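Tokolside Allotments and Hall Association
Minutes of the November ordinary meeting
Held in the small hall, 7.30 pm

Chair: Chaimae Helmy
Quorum: met

1. Minutes of the previous meeting
Agreed as a true record, subject to one correction. Under item 6, "Jirkis Lane gate" should read "Jirkis Lane sluice". The gate is a separate matter and remains with the parish.

2. Water supply
2.1 The meter reading for the quarter was 1,471 units. The reading was taken at the stopcock by the lower gate and entered in the log.
2.2 The supply to the troughs will be turned off at the end of the month and the standpipes drained. Plot holders on the upper terrace are to empty their own butts where these are joined to the shared downpipe.
2.3 The float valve in trough 8 is still passing water. Jafri have quoted for a replacement valve and a new isolating tap. Quotation accepted.

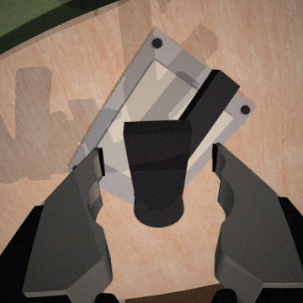 Fig. 1. Square plate with raised metallic rim, on wooden surface.

3. Drainage, lower plots
3.1 The ditch beside the Drarkero boundary was cleared as far as the culvert. The remaining length cannot be reached until the brambles are cut back from the far bank.
3.2 A plot holder asked whether spoil from the ditch could be spread on the paths. The meeting was against this. Spoil is to go on the bank above the culvert and be levelled in spring.
3.3 Standing water was reported on the path between the compost bays and the lower gate. Land drain to be rodded before any stone is ordered.

4. Hall lettings and furniture
4.1 Letting charges to stay as they are until the spring meeting.
4.2 Hirers are reminded that tables must be lifted when moved. Dragging has marked the floor by the kitchen door.
4.3 The heating timer is to be set one hour earlier for morning lettings.
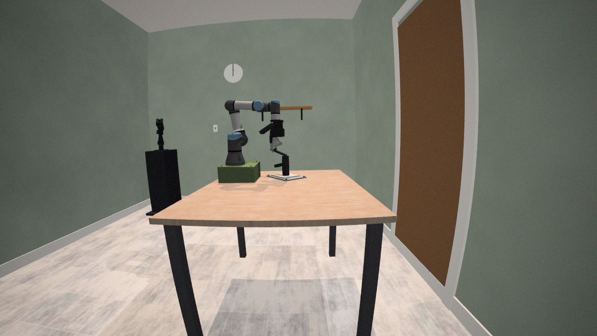 Fig. 2. Wooden table with four dark legs.

5. Finance
5.1 The balance of the path fund stands at 800 pounds. The drain work under 3.3 will be met from this fund. The valve under 2.3 is to be charged to general repairs.
5.2 Rents are outstanding on 3 plots. Second letters to be sent. Under rule 14 a plot may be re-let if rent is unpaid one month after the second letter.
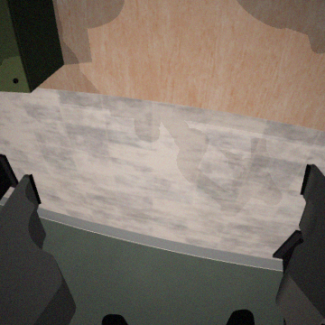

6. Waiting list and plot inspections
6.1 Inspection of the upper terrace was completed. One plot was found uncultivated and a notice has been issued. The holder has asked for an extension on grounds of ill health. Extension granted to the end of March.
6.2 It was proposed that full plots falling vacant be halved before being offered to the waiting list. In discussion it was noted that a halved plot needs its own path access, and that plots on the Jirkis Lane side are too narrow to be divided lengthways.
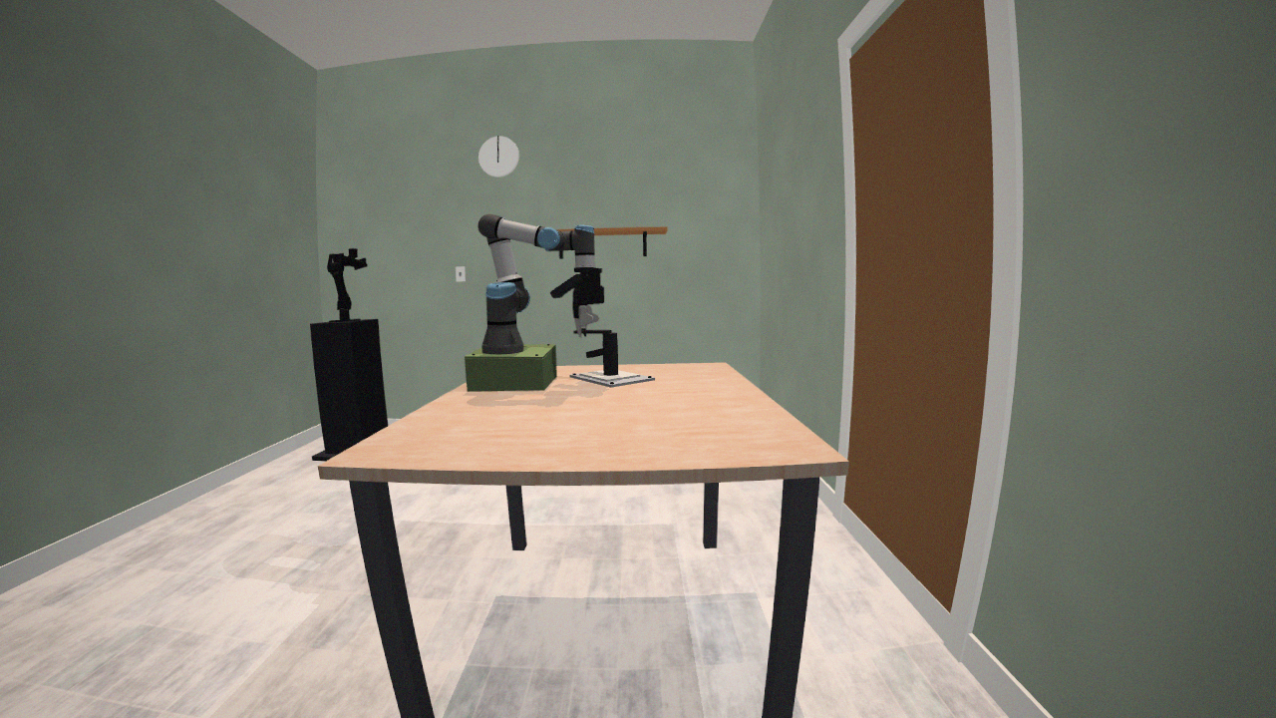 The proposal was amended to exclude the Jirkis Lane side and carried on a show of hands. Existing tenants are not affected.

7. Any other business
7.1 Bonfires. Permitted after 4 pm until the end of February, dry material only.
7.2 The combination on the lower gate padlock is to be changed. Chaimae Helmy to circulate the new number with the rent receipts.

8. Next meeting
To be held in the small hall at 7.30 pm, date to be posted on the noticeboard. Items for the agenda to reach the chair one week beforehand.

Meeting closed at 8.50 pm.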